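Orientation Conventions for Wrist Views: Notes from the Jastville Bench

Readers of this blog will recall that I have spent much of the winter revising the house rules for our simulated tabletop work. In January the revised rules were circulated as Itis, version 2. They cover the scenes in which a gripper works among household clutter, and they apply to every operator and reviewer, including the author.

The first rule concerns orientation. A wrist view is stored exactly as the simulator renders it. If the table is at the top and the objects hang from it, that is how the file is kept.

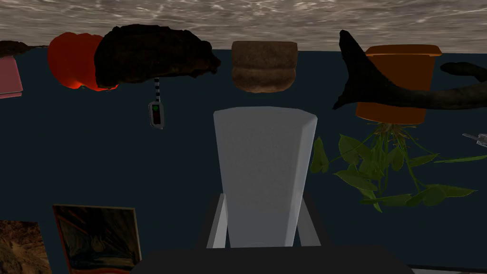

Our older archive did not follow this practice. Of 1,376 episodes reviewed, 489 had been rotated by hand at some stage, and the rotation had not been written down. Somkiat Mahawong spent most of a month restoring them. I regret that I approved the original procedure, and I have said so to the group.

The second rule concerns names. An object is labeled only when a reviewer can identify it with confidence. A dark, lumpy thing is entered as "unidentified, dark" – a guess is not acceptable, even a good one. Thongdee, our labeling tool, now permits this entry without a warning message.

The third rule concerns the fingers. Reviewers are to record whether the gripper is open and which objects it overlaps in the view. Overlap in the view must never be logged as contact. Contact is taken from the simulator's own record and from nowhere else.
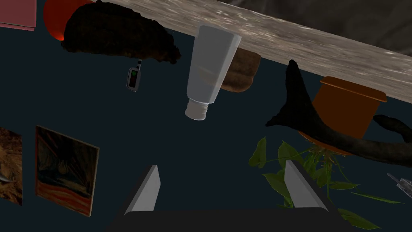
Gripper open, with plant leaves overlapping its right side in the view.

Scenes from the Flurnura set will be checked against the same rules, beginning with the first 900 episodes. Two points remain open: how to treat objects that are only partly inside the view, and whether pictures on a wall require labels of their own. My present inclination is to label them once per scene. Comments from other groups are welcome and will be answered in turn.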